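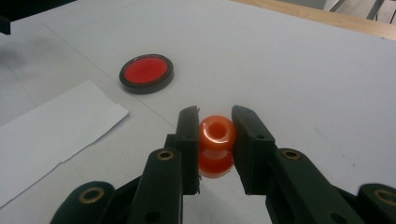
Last modified: May 7, 2022

Small Object Grasping with Hand-Held Grippers: Project Gallery

Cletetti Laboratory for Manipulation Research

A small translucent orange piece held upright between the two fingers of the gripper. The black linkage arms with their brass-coloured eyelets are visible below the fingers, and a red disc with a black rim lies farther back on the white table.

The gallery accompanies the Hitlow study, in which the laboratory examined whether a robot arm can learn to pick up small, soft or shiny items from demonstrations given by people using a hand-held tool. The study was led by Hendrik Visser, with Eliseo Medrano responsible for data collection and analysis. Further photographs will be added to the page as they are cleared for release.

About the work

Objects that are small, glossy or partly see-through remain difficult for robots. Depth sensors often return poor readings from such surfaces, and a grasp that is slightly off centre may cause the object to tip or slide. The study therefore relied on colour video alone, recorded from a camera mounted on the gripper. The person giving the demonstration sees the object directly and corrects the approach by hand, and those corrections are kept in the recording.

A total of 18 people took part in the collection. Each was given a short period of practice, followed by sessions at a table with a changing set of items. Participants were asked to work at their usual pace and to leave unsuccessful attempts in place. Almost 4,000 demonstrations were recorded under the Hitlow protocol. After review, 2,000 were selected for training and a further 570 were set aside for testing. The test recordings came from participants whose demonstrations were not used in training.

Results in brief

The control policy trained on the full set was compared with an earlier policy, Stollier, which had been trained on larger and more rigid objects. The new policy placed its fingers closer to the centre of the object and made fewer repeated attempts. The difference was greatest for rounded items standing upright. For thin items lying flat, the two policies performed at a similar level, and the authors regard this as the main limit of the present method.

Keeping the unsuccessful attempts proved useful. When they were removed from the training set, the policy was less likely to recover after a poor first contact. The authors recommend that future collections retain such recordings and label them clearly.

Use of photographs

Photographs in the gallery may be reproduced for teaching and other non-commercial purposes with credit to the Cletetti Laboratory for Manipulation Research. Requests for larger files should be sent to the laboratory office and should state the title of the photograph and its intended use.

Related pages

Hitlow study: protocol and consent forms
Stollier: earlier results
Ó Néill Workshop: finger design and parts list
Publications
Contact the laboratory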